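Herkus Sorting Cell: README

Plain-language notes, simulation files and shift surveys from the sorting bench at Jokwood, our parts reconditioning shop in Curnville.

Maintained by Rungnapa Ratanaporn (simulation) and Derek Tapley (bench lead). Questions about the surveys go to Ekkachai Wiriya.

What's in here

Herkus is the name we gave the cell where an arm picks small parts off a round table and drops them in a bin. The repository holds the simulated version of the cell, the pick recordings made in it, and the written notes from the people who work next to the real one. We're keeping all of it together on purpose! The notes changed the simulation more than once, and it's hard to follow the commit history without reading them.

Folders

sim/ scene files, arm model, table, bin, part shapes
episodes/ recorded picks, one folder per episode
notes/ bench notes, typed up from the paper log
survey/ the June survey, answers with names removed
training/ the two-morning course for bench staff

Why we started

Sorting used to be done by hand, standing, with up to 88 trays on a busy shift. The parts are pins, clips and short rods, small enough to lose under a fingernail. People were good at it, and they were also tired by lunch. When Nattawut Onsri asked the bench what they would hand over first if they could, the answer came back fast: the picking. They wanted to keep the inspection, where you need to know what a worn clip feels like.

So that's how the work got split. The arm picks and drops. A person checks each full bin, pulls anything doubtful and decides whether it goes to repair or scrap.

What changed for the bench

Derek wrote most of this part, and the rest of us filled in around him.

Sitting is allowed now. It sounds small, but it's the first thing everyone mentions. Inspection happens at a lit desk with a chair that goes up and down.

The job takes more judgment and less speed. Some people loved that from the start. Others missed the rhythm of sorting and said so in the survey, and those answers are in the folder unedited. We still run one manual table each shift for anyone who wants it, and there's usually somebody at it.

No positions were cut. Two people moved to repair, both by request. Pay grades for inspection were reviewed and went up one step.

Everyone on the bench can stop the arm, change the bin position and replay a failed pick in simulation. That last one has been great fun. Somkiat Duangkaew had never opened a simulator before the course, and he's now the person who builds our hard cases: parts close to a bin wall, parts lying at odd angles, parts near the table edge.

The simulated cell

The scene is kept plain so it loads quickly on the shared desktop at the bench. It has one arm with a two-finger gripper, the round table, an open bin and the part to be picked. Walls and floor are muted so that a small bright part is easy to spot on screen.

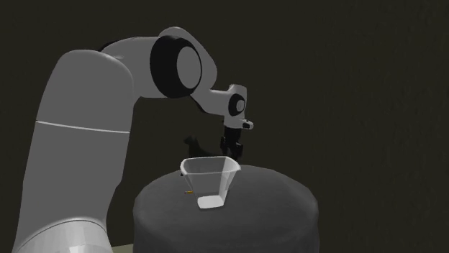
Herkus sim: gripper over the open bin, orange-yellow part on the table just outside the bin's left side.

A part this close to the bin is one of Somkiat's favorites. The fingers have to come down beside the wall without catching the rim, and the approach angle matters a lot. If you're adding your own version, copy the nearest scene file and change the part position only.

Episodes

There are 80 episodes in the current set: 20 by hand control from bench staff, the remainder from the planner. Failed picks are included and marked in each episode's result file. Please don't filter them out before sharing, as they're what the training course is built on.

Known gaps

Shadows in the simulation are softer than at the bench.
The real table gets oily and the simulated one doesn't.
Only one bin shape is modeled. The deeper Manolakis bins are on the list.
Night shift is thin in the survey. Ekkachai is collecting more answers.

Contributing

Bench staff: write it in the paper log or tell Derek, either is fine. Everyone else: open an issue, and say which shift or episode you're talking about. Scene changes get tried by somebody from the bench before they're merged.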